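**Carkevar folding table, white top. 4 Oct 2020**

Quick one, laundry is waiting. Bought this from Drusevdale after my old table gave up. Use it for folding and nothing else. Five weeks in, 4 stars out of 5.

The top first. It's flat. Sounds dumb but my last one had a dip in the middle and every stack leaned. No dip here. Smooth but not slippery, so a shirt stays put while you bring the sides in. The pale color is a big help too, dark or medium stuff shows up great and you can see right away if an edge is off. White socks, not so much. Lost one for a whole afternoon.

Teal is my test color now I guess.

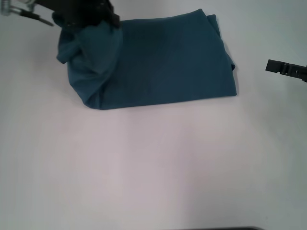 *Teal, folded, left side still bunched. Right side nice and flat.*

Size: fine for shirts, towels, pillowcases. Bath sheets hang over. Fitted sheets, forget it, do those on the bed like everybody else. If you have a big family look at the Zinddale, same idea but longer, costs a lot more and weighs a ton.

Legs lock with a click. One of the four is stiff, needed a drop of oil. No wobble on tile, tiny bit on carpet. Rated for 300 pounds according to the box, no plans to test that. Folds up thin enough for behind the door.

Printed tees: I lay them flat, smooth from the middle out, then sleeves. Plenty of room to go round the table and do it from whichever side. Lettering doesn't drag or stick on the surface, wich it did on my old vinyl one. Had a couple of prints crack from that. 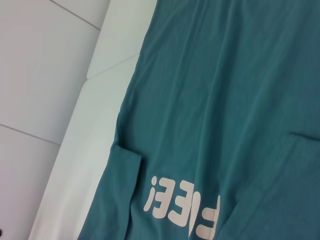
*Teal again, cream lettering upside down from this side. Creases not smoothed out yet.*

Bad stuff. Corners are sharper than they need to be, caught my hip twice. Instructions are one drawing. The top marks if you leave a damp towel sitting on it, comes off with dish soap but still. And the height is fixed, good for me, my sister says too low, she's tall.

Delivery took 5 days, box was beat up, table was ok. Ordered the Peñalver cover for it too, don't bother, it slides around and bunches up under the clothes. Sent it back.

Would buy agian. Minus one star for the corners.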